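Malludero hand-held gripper, two-unit set: review against working rules

Reviewed by Ona Liepiņa for the Istmont equipment pages

Scope

The Malludero is a hand-held parallel-jaw gripper, operated by a person, used to record pick-and-place work for later use on a robot arm. We bought two sets. This review covers how well the tool supports the written rules we work to, which are the Istmont handling rules, second issue. It does not cover the recording software, apart from one fault noted below.

The units were used over 83 sessions in private homes and in our own kitchen. In total we logged 621 picks of packaged dry food, of which 453 met the rules without correction. Most of the remainder failed on the approach or the release, and very few on the grip itself. Operators had between two weeks and a year of previous practice.

Jaws and pads

Ribbed pads are the right choice for film packaging. A smooth pad tends to creep on thin plastic, and the operator then squeezes harder, which crushes the contents. Our rule 4 asks for the lowest closing force that will hold the item through a full lift. With the ribbed pads, trained operators could meet this on bags up to medium weight. On heavier bags the pads held, but the bag rotated between the jaws unless it was taken close to its centre line.

Pads are push-fit and can be changed without tools. The maker gives no replacement interval. We now change them after 7 sessions, or sooner if a rib has torn. Worn pads should not be mixed with new ones on the same unit. We did this once by mistake, and the jaw closed visibly off centre.

Resealable bags

Resealable bags are a poor match for rules written with boxes and tins in mind. The bag has a stiff part, a loose part and a full part, and the operator has to choose between them. Rule 6 originally said "grip the item at its top edge". Two operators can read that differently on a folded bag, and ours did. Châu Đoàn rewrote it as follows:

6.1 Take the bag on the body or on the closed seal, whichever presents the flatter surface to the pads.
6.2 Do not take the bag by a single layer of loose film.
6.3 A flap may hang free during the lift, provided it does not enter the linkage.
6.4 Where two grippers are in use, each holds its own item unless the task sheet calls for a shared lift.

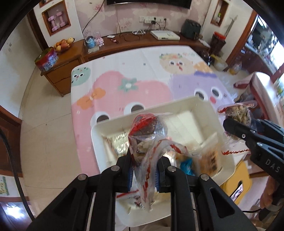

Page last changed: November, by O. Liepiņa (rule 6 wording; pads)

Working with a tray of mixed packets, one bag in each gripper, is the task on which 6.3 matters most. A curled flap can arch well clear of the pads on one side and still hang down between the jaws on the other. The Malludero leaves the linkage bars open, with triangular cut-outs and exposed pivot pins. This keeps the weight down and makes cleaning simple. It also means that thin film can find its way in. We had two snags, both on opening the jaws, and both were cleared by hand with the unit switched off. A guard over the inner pivots would be a worthwhile change.

Clear packaging raises a separate point. Transparent bags lying against one another in a pale tray are hard to tell apart in the recording, and glossy film throws reflections. Rule 9 therefore requires the packets to be spread so that each can be identified from its contents or printing before the first pick. Packets leaning on the tray wall are allowed, as they occur in normal use.

Surroundings

The rules do not require a bare room. Patterned tablecloths, household goods and furniture stay where they are, and we have found no reason to change this. What is controlled is the reach area. Drinks are kept off the table, the tray must sit on a firm surface, and cables must be routed so that neither hand crosses one. The cable exit on the Malludero is stiff and prefers one direction, so the last of these takes some care with two units. The older Stevis set had a softer cable and was better in this respect.

Handle and fatigue

The handle suits medium and large hands. Operators with small hands reported a long reach to the trigger. Under rule 11 a session stops for a rest when the operator asks, or when three picks in a row need a second attempt. The trigger spring is firm enough that the second condition was met more often than we would like late in the afternoon.

Faults

One unit lost its jaw-width signal twice. The software gave no warning, and the affected picks were discarded. Najafi, the supplier, replaced the lead. Operators should now open and close the jaws fully at the start of every session and confirm that the reading follows.

Rating

Grip: good. Compliance with rules 4 and 6: good, after the rewording. Linkage protection: fair. Cable: poor. Documentation: fair, with no pad interval and no torque value for the pivot pins.

Approved for two-handed work on dry packaged goods. Not yet approved for glass or open containers.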